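Sección 3. Registro de votaciones en el pleno

El módulo de actas Dondley permite al personal de secretaría anotar el sentido del voto de cada concejal y publicar el resultado en la web municipal. Antes de empezar, compruebe que la sesión figura como "Abierta" en el panel Carkell.

1. Entre en Sesiones > Orden del día y seleccione el punto que se somete a votación.
2. Elija el tipo de votación: ordinaria, nominal o secreta.
3. Pulse Iniciar. El sistema bloquea el texto de la moción y de sus enmiendas.
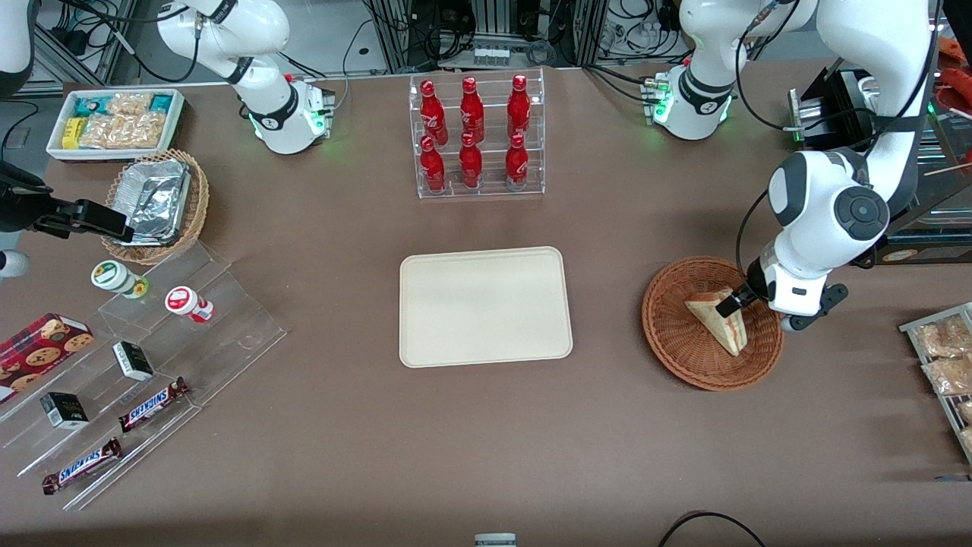 Según la secretaría de Skorkberg, conviene cargar las enmiendas la víspera, porque una vez bloqueado el texto hay que anular la votación entera para corregir una coma. La anulación queda reflejada en el historial del punto.

4. Anote los votos por grupo o concejal. En la votación secreta solo se admiten totales.
5. Revise las abstenciones. Quien haya salido del salón antes de la votación debe constar como ausente.
6. Pulse Cerrar y confirme con la clave de secretaría.

Precaución: tras 3 claves erróneas, el acceso queda suspendido durante 5 minutos. No cierre la ventana en ese tiempo o perderá los votos sin guardar.
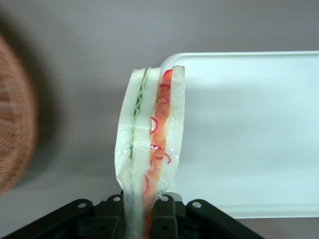
Una vez cerrada la votación, el resultado pasa a Borradores. Para publicarlo:

a) Abra el borrador y compruebe el número de la moción.
b) Adjunte las explicaciones de voto, si las hay, en un único archivo.
c) Pulse Publicar.

Nota: en corporaciones de más de 47 miembros, la lista nominal se reparte en dos páginas. Guarde la primera antes de pasar a la segunda.

Nota: el empate no se resuelve de forma automática. Repita la votación desde el paso 2 y, si persiste, marque la casilla Voto de calidad.

Para las mociones retiradas durante el debate, consulte la sección 4.

Última revisión: 10 abr 2023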